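Varkamside Fruit Share - Common Questions

What is the fruit share?
A weekly order of fruit from growers near Skercombe. You sign up by the month, and we pack whatever is ready that week.

How much fruit is in a share?
A small share feeds 2 people for a week. A large one feeds a family of 5. We go by weight, so the number of pieces changes with the season.

Can I choose what I get?
You can list up to two fruits you don't want and we will swap them. We can't take full custom orders. Tell Ulla Heinonen about any allergy before your first pickup.

Do you supply bags?
Yes, or you can bring your own. Thin bags are fine for the trip home, but take the fruit out once you get there.

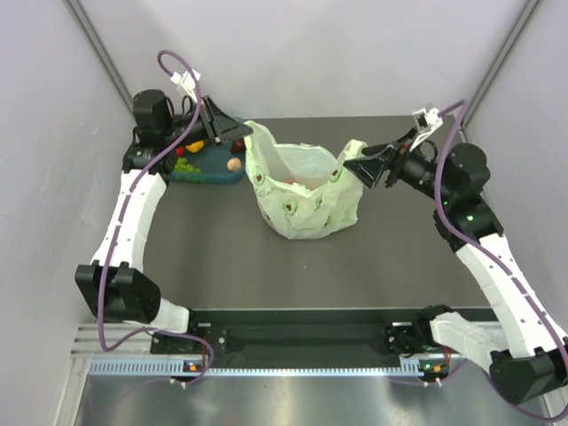
Pale green plastic bag on the table.

Where and when do I pick up?
At the side door of the Irka building, from 4 p.m. to 8 p.m. If someone else is collecting for you, give them your share number. Shares left after 8 go to the Baranauskienė kitchen and can't be refunded.

Can I skip a week?
Yes, with two days' notice. The credit goes on your next month. Email works best - phone messages are only checked in the morning.

Should I wash the fruit before storing it?
No. Wash it right before you eat it. Grapes and berries spoil faster if they are put away damp.
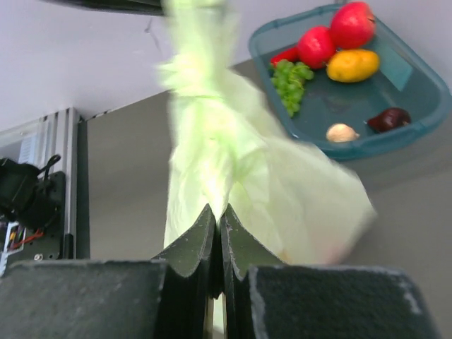

Can I store apples and grapes together?
It's better to keep them apart. Apples give off a gas that makes other fruit ripen faster. Both do well in the refrigerator.
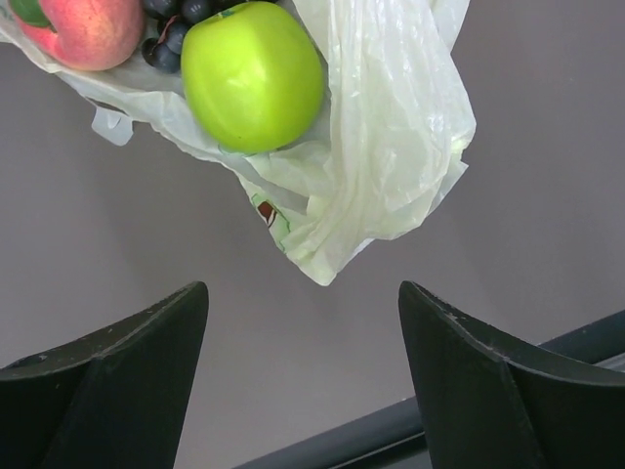 Green apple and dark grapes in a white bag.

Is there a waiting list?
Most years, yes. We cap the share at 100 households. New places open in November, and Gunārs Mets contacts people in the order they signed up.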